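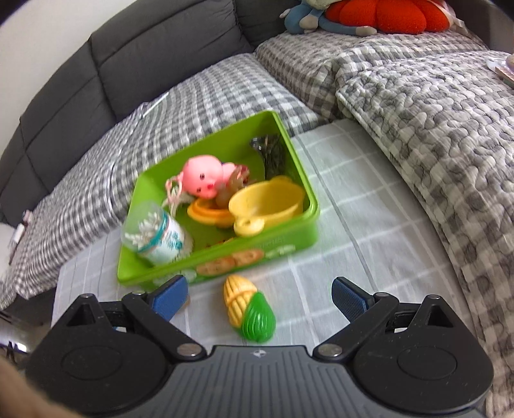 Toy corn cob and the green bin

Washing second-hand plastic toys: what do you all do?
Forum: Home and Household > Cleaning

brackenhill
Posted Sunday, 9:40

I help run the toy shelf at a charity shop in Wanport. We take in bags of plastic toys most weeks: play food, bricks, farm animals, bath toys, little cars. The person who used to clean them has moved away and left no instructions apart from a note that says "usual wash".

I've been doing them in the sink with washing-up liquid and a nailbrush. It takes most of an afternoon and my hands are in a state. A friend says put the lot in the dishwasher. My sister says never do that. Which is it?

We charge 40p for small pieces so it isn't worth spending much on cleaning stuff.

tinlid
Dishwasher, top rack, low temperature, no heated dry. Put the small bits in a mesh laundry bag and tie it shut or you will be fishing them out of the filter. I've done play food, bricks and teething rings this way for years. Only casualty was a tea set that went a bit wavy, and I'd had it on the bottom rack, so my own fault.

Mellville_Mum
I'd go with your sister. Cheap hollow plastic takes in water through the seam and you don't know it's there until it goes black inside. Dishwashers push water in from every direction. A sink wash you can at least keep the seam up out of the water.

tinlid
You can shake them out though.

Mellville_Mum
You can shake some of them out. A play food aubergine with a pinhole in the end will hold a teaspoon of water for a month. I cut one open. It was not nice.

osier_bed
Both of you are right depending on the toy. I sort before I wash:

Solid plastic, no holes: dishwasher.
Hollow with a seam or hole: wipe with a soapy cloth, don't dunk.
Anything with a battery box: cloth only, and open the battery box first. I'd say a third of ours have a leaked battery in them.
Squirty bath toys: bin. I know people will argue.

brackenhill
We get so many squirty bath toys. Is it really all of them?

osier_bed
If you can't see inside it I wouldn't sell it. Some people plug the hole with glue when the toy is new and those are fine, but you can't tell what went on before it was plugged.

quarterpast
I'll argue. Soak them in white vinegar and warm water, squeeze them out until it runs clear, then leave them hole down on a rack. My mum did that for all of ours.

osier_bed
"Runs clear" only tells you about the loose stuff. I'd do it for my own children's toys. I wouldn't put it on a shop shelf.

quarterpast
Fair enough, a shop is different.

hobnail
What about bleach? Our playgroup in Budodley uses sterilising tablets, the sort meant for baby bottles. Everything gets washed first, goes in a bucket for 15 minutes, then out on towels. Follow the packet for how many tablets to how much water. It's cheaper than it sounds if you buy the shop's own brand.

Mellville_Mum
I've nothing against the tablets. Just don't put anything with metal axles in there, the cars go rusty. And don't mix it with the vinegar from the post above, please. Bleachy things and vinegar give off a gas you don't want to breathe.

brackenhill
Good to know, I would have done exactly that.

Next question then. Biro. We have dolls and play food with pen all over them and I can't shift it with washing-up liquid.

tinlid
Hand sanitiser on cotton wool for fresh pen. Try it somewhere out of sight first as it can lift the paint.

osier_bed
Old pen has usually sunk in. Spot cream with benzoyl peroxide, dab it on, leave it on a sunny windowsill, check every day. It can bleach the plastic too, so it's a gamble on anything brightly coloured. For 40p I wouldn't bother. Put it in the box of odd bits.

hobnail
Sticky label residue: cooking oil, leave it a while, then washing-up liquid to get the oil off. Not on cardboard, obviously.

brackenhill
Thanks everyone. I tried the sort this afternoon. Dishwasher pile is by far the biggest, so I've been wasting a lot of time at that sink. I've bought 2 mesh bags from the hardware shop and will try them tomorrow.

quarterpast
Take the bags out before the drying part starts. Mine got a hole melted in it.

Mellville_Mum
And dry everything properly before it goes back in a tub with a lid. Overnight on a towel at least, turned once.

tinlid
Overnight is a bit much for bricks. Couple of hours by a window does mine.

Mellville_Mum
Depends on your window. Ours faces north.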